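Irkton Community Hall
Shared Kitchen Safety Inspection — May
Inspected by: Ayanda Engelbrecht, Building Safety Office
Received for the hall by: Kaisu Salminen, Facilities Manager

Ratings used: S = satisfactory. A = action needed. N = not inspected on this visit.

1. Exits and access

1.1 Rear exit door opens fully from the inside without a key. S
1.2 Corridor to rear exit clear of stored goods. A
Comment: Folding chairs were stacked against the wall outside the pantry. The chairs must be moved to the stage store. This item was also raised at the previous inspection.
1.3 Exit sign lit. S
1.4 Door closer on the hall side. A
Comment: The closer does not pull the door fully into the latch. Adjustment requested from Tikkanen under the existing maintenance agreement.

2. Fire safety

2.1 Extinguisher in place, pin and seal intact. S
2.2 Fire blanket mounted and reachable from the range. S
Comment: The bracket was moved to the left of the range following last year's report. The new position is accepted.
2.3 Hood filters free of grease. A
Comment: Filters are to be removed and washed within 12 days. The cleaning log shows no entry for the last two months.
2.4 Heat detector tested. N
Comment: The panel was under service by Trusivov at the time of the visit. A test record is to be forwarded when available.

3. Electrical

3.1 Outlets near the sink protected by ground fault devices. S
3.2 Cords and plugs free of damage. A
Comment: The cord of the large coffee urn is cracked near the plug. The urn has been tagged and taken out of use. It may not be returned to the kitchen until the cord has been replaced.
3.3 Electrical panel accessible and labeled. S
Comment: Circuit 8 is labeled "spare" but supplies the warming cabinet. Please correct the label.

4. Cold storage and food

4.1 Refrigerator thermometer present and readable. S
4.2 Opened food labeled with date and group name. A
Comment: Unlabeled containers were found on the lower shelf and discarded in the presence of Ms. Salminen. User groups should be reminded that unlabeled food will not be kept.
4.3 Cleaning chemicals stored apart from food. S

5. Work surfaces and dish drying

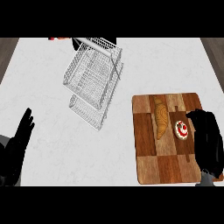
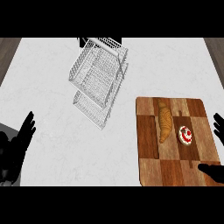 5.1 Surfaces cleaned before and after each use. S
Comment: User groups are responsible for wiping all counters with the approved sanitizer, Flurnari, and for leaving it in place for the contact time given on the label. Cloths are to be changed for each event and may not be left in the sink overnight. White wire racks of the kind standing on the marble counter are acceptable for air drying, provided that the mesh is scrubbed on the same schedule as the sink. Vinegar and other acidic cleaners are not to be used on marble.
5.2 Knives stored in block or drawer guard. S
5.3 Cutting boards in good condition. A
Comment: Two boards are deeply scored and should be replaced.

6. First aid

6.1 Kit present and contents complete. A
Comment: Burn dressings are missing. The bandage supply is adequate.
6.2 Emergency numbers posted by the telephone. S

Follow-up

Items 1.2 and 2.3 will be checked on a return visit. All other items may be closed by written notice from the hall. The kitchen may remain open to user groups in the meantime, with the posted limit of 27 persons unchanged.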